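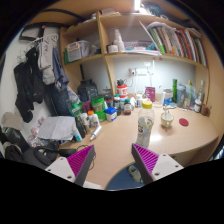

Desk 3, cluttered condition, view from a handheld gripper demo

Thread: Does messy-desk data help, or is it just more data?

plirn_kaiwen
Posted 5 January 2026

Putting up a result before we write it properly, as I'd like to hear the objections first. This is from our small group at Plirnville. Ruoxi Du ran the collection and I did the training.

The question was whether handheld gripper demos recorded on desks as people leave them are worth more than the same number recorded on a cleared desk. We collected 1,000 demos of one task, which is pick up the named item and place it on the round coaster. Half were on cleared desks with only the target and the coaster. The other half were on desks like the one in the picture, with bottles, jars, boxes, bags and whatever was on the shelf behind. Nothing was moved before we started, apart from putting the coaster down.

Same policy, same training time, one model per half. Then we tested both on a desk neither had seen, 25 trials each. The cluttered model finished 19. The cleared model finished 8. On a cleared test desk the two were level.

Most of the cleared model's failures were reaches to the wrong object. It went for the tallest thing near the target quite often.

turcotte_bench
Interesting, but I don't think you have shown what the title says. Your cluttered half has more variety in everything. Background, lighting, hand path, the lot. You would expect it to do better on a new desk whether or not clutter is the cause.

Did the cleared half use the same rooms?

plirn_kaiwen
Same rooms and same desks, cleared and then put back. Lighting was whatever the ceiling light gave. Hand path is a fair point. People move differently when there is a bottle in the way, and we did nothing to control for that.

yye_grips
I'd argue the hand path is the whole effect. We saw something like it last year with drawers. If the person has to come in from above to miss a jar, the policy learns to come in from above, and that approach is safer on any desk. You could test it by asking people to move on the cleared desk as though the clutter were there.

Cuiping S
Asking people to pretend is harder than it sounds. We tried it and they forgot after a few minutes. Putting thin wire posts on the desk worked better. They force the path and add very little to look at.

yye_grips
Wire posts is a good idea. I'd still worry that the camera picks them up.

turcotte_bench
It will, but you can mask them out in training. My bigger complaint is 25 trials on one test desk. 19 against 8 is a large gap, fine, but all on one desk. If that desk happens to look like your cluttered ones then you've measured how alike they are.

ruoxi_d
I did the collection, so a few details.

The test desk was in a different building and belonged to someone who wasn't involved. It was office clutter, so mostly paper and cables. The training desks had far more bottles and jars on them. I don't think it was a close match, but I agree one desk is thin. We have 2 more lined up for January.

On hand path, I went back through the recordings this morning. The height of the approach is higher in the cluttered half, by roughly 3 cm on average. So yye_grips is right that there is a difference. Whether it explains the result I can't say yet.

jellix_user
What pads are you using? We run the Flumik ones and the ridges wear down well before 1,000 grasps. If you did the cleared half last on worn pads then the demos themselves would be worse.

ruoxi_d
Ridged pads we cast ourselves, the magenta ones. We swapped between cleared and cluttered at every desk, so wear should be spread evenly over both halves. I changed them when they started to slip but did not log when. I'll log it for the next round.

Xiaoqing Lei
I don't agree with turcotte_bench that variety and clutter need separating. If I am paying people to record demos, the choice I have is whether to tell them to tidy up first. The result says don't. The reason matters for a paper but it doesn't change what I'd do next week.

turcotte_bench
It does change it if the cause is hand path. Then you could keep the desks clear, put posts up and get the same gain with much easier labelling. Clutter is slow to label.

Xiaoqing Lei
Fair on the labelling. We only label the target, so it has never cost us much.

plirn_kaiwen
Same for us, only the target and the coaster.

Plan for now is to add a third condition with Cuiping's posts on cleared desks, masked in training, and to run all three models on the two new test desks. Same number of trials on each. I'll post the per-object failures as well, including the ones where it picked the right item and missed the coaster.

Cuiping S
Use matt black wire if you can get it. The shiny sort made our masks a mess.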